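# rulmont-corners

Every corner kick from two seasons of the Rulmont and District League, men's first division, in one tidy CSV. If you've ever stood on a muddy touchline and wondered whether your side should just play it short, this is for you!

Version 1.2, November 2021. Maintained by Jong-dae Yoon.

## What's in it

The data covers 904 corners from 87 matches. The division has seven clubs who meet home and away, so that's 84 league games over the two seasons, plus three finals from the second one (both semis and the decider at Jacobs Park). Matches in this league run 80 minutes, so please don't compare the per-match rates with the professional game without adjusting for that. Finals that went to extra time are flagged in `matches.csv`.

| file | one row per | notes |
|---|---|---|
| `corners.csv` | corner kick | the main table |
| `matches.csv` | match | venue, score, wind note, extra time flag |
| `clubs.csv` | club | short code and home ground |

### Columns in `corners.csv`

- `match_id` — joins to `matches.csv`
- `minute` — whole minutes, counted up from kick-off
- `side` — `L` or `R`, as the attacking team sees it
- `taker_foot` — `L`, `R` or blank
- `delivery` — `in`, `out`, `flat`, `short`
- `zone` — first contact, using the grid in `docs/zones.md`
- `first_contact` — `att`, `def`, `gk`, `none`
- `outcome` — `goal`, `shot`, `cleared`, `held`, `foul`, `second_corner`, `other`
- `coder_note` — free text, often blank, sometimes very colourful

There are no player names or shirt numbers anywhere. These are amateurs who have work in the morning, and a missed header in the rain shouldn't follow anybody around.

## Loading and plotting

```python
import pandas as pd

c = pd.read_csv("corners.csv")
m = pd.read_csv("matches.csv")
df = c.merge(m, on="match_id")

df[df.delivery == "short"].groupby("outcome").size()
```

The plotting script is in `tools/pitch.py` and needs matplotlib. It draws the penalty area with the goal at the top and drops a marker wherever first contact was made.

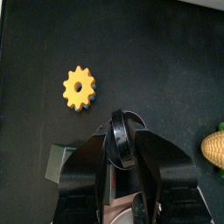 Corners that swing in are the most fun to plot, and they're the ones I'd start with. Run `python tools/pitch.py --delivery in` and you'll see the near-post cluster straight away. The default theme uses a near-black pitch with warm yellow-orange markers, the same sort of pairing as the little toy gear on its dark tabletop, and I love how clearly a lone dot at the far post comes through. Outcomes other than goals get a thin blue-teal edge, like the band along the gear's lower rim. If you're printing on a home printer, add `--theme paper` and save yourself the ink.

## How it was coded

I coded everything from club video, mostly shot from halfway up the bank or the clubhouse balcony. Naltura Athletic and Rellatetti both have lovely high angles, and their home games were a treat. Rulmont Rovers film from behind the dugout, so `zone` for the far side of their ground is the weakest part of the whole set. Where I couldn't tell who got the first touch, I wrote `none` and left a note.

A corner counts once the referee awards it, even if it's retaken. Retakes share a row. If the whistle goes for pushing before the ball is kicked, the outcome is `foul` and `delivery` stays blank.

`second_corner` means the defence put it straight back out for another. The new one gets its own row with the same or a later minute.

## Known problems

- `taker_foot` is patchy in the first season. I only began recording it in August of the second, then went back for the games where the video was clear enough.
- Wind notes are one word each and very much my own judgement.
- Two matches at Jacobs Park have a gap in the video after half-time. I filled those from the match reports, and `coder_note` says `from report`.
- `flat` and `out` blur together when the camera is low. Merge them if you're fitting a model — I usually do.

## Changes

**1.2** Finals added. Fixed swapped `side` values in one Naltura home game (thanks to their goalkeeping coach for spotting it!).

**1.1** Zone grid redrawn so the six-yard box is split in three.

**1.0** First release, league matches only.

## Licence and getting in touch

The data is CC BY 4.0 and the code is MIT. Credit "rulmont-corners, J. Yoon" and you're set. Corrections are very welcome as issues or pull requests, ideally with the `match_id` and minute. And if your own league keeps video from a half-decent height, please code a few games and send them over. I'd be thrilled to have another division to put alongside this one, and the coding sheet is in `docs/sheet.ods`.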